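From: Pavstead list member
To: Pavstead Reuse and Repair list
Date: July 2021
Subject: Re: Wire sorting, how many baskets?

On the list, a member wrote:

> We still have the cable offcuts from the Prostemside clear-out in
> January, 11 bags of them. I tried sorting by color and gave up after
> the first bag. Is it worth splitting them at all, or should it all go
> in one bin? And does anyone know if Pascu takes short pieces?

Pascu takes short pieces, but they want them separate from anything still usable. Their price list puts mixed wire in the lowest grade. I took them 5 kg of mixed last winter and it was hardly worth the drive.

I would not sort by color. Sort by what you can do with it:

- long enough to use again, coiled and tied
- short, for scrap
- don't know yet

Anything under 200 mm goes straight to scrap at our place. Check the ends too. If the insulation is cracked or sticky, it's scrap no matter how long it is.

For containers, get the small plastic baskets with holes in them. Dust and bits of stripped insulation fall through and you can see what you have from the side. We had deep bins before and the wire at the bottom never got looked at. Put a cover on the table first - an old tablecloth is fine - and shake it out when you finish.

Don't pull on a tangle. Lay it flat, open the loop as wide as it will go, find one end and work that one out. Pulling only makes the knot tighter, and thin wire kinks.
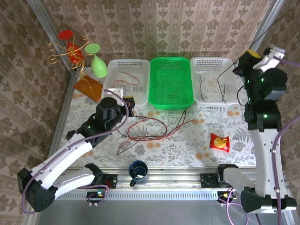 Three baskets at the back, red and black tangle still to do.

The Drurnex bench scale reads well enough for this if you weigh the basket empty first. One of mine is 455 g, so I wrote that on the bottom in marker.

If you do only one bag to start with, pick the one with the thickest cable. It goes fastest and you'll know whether the rest is worth the time. I can lend you a pair of flush cutters, but I need them back before the next repair day.

Does the Prostemside lot have any plugs still on? Those have to come off before Pascu will weigh it.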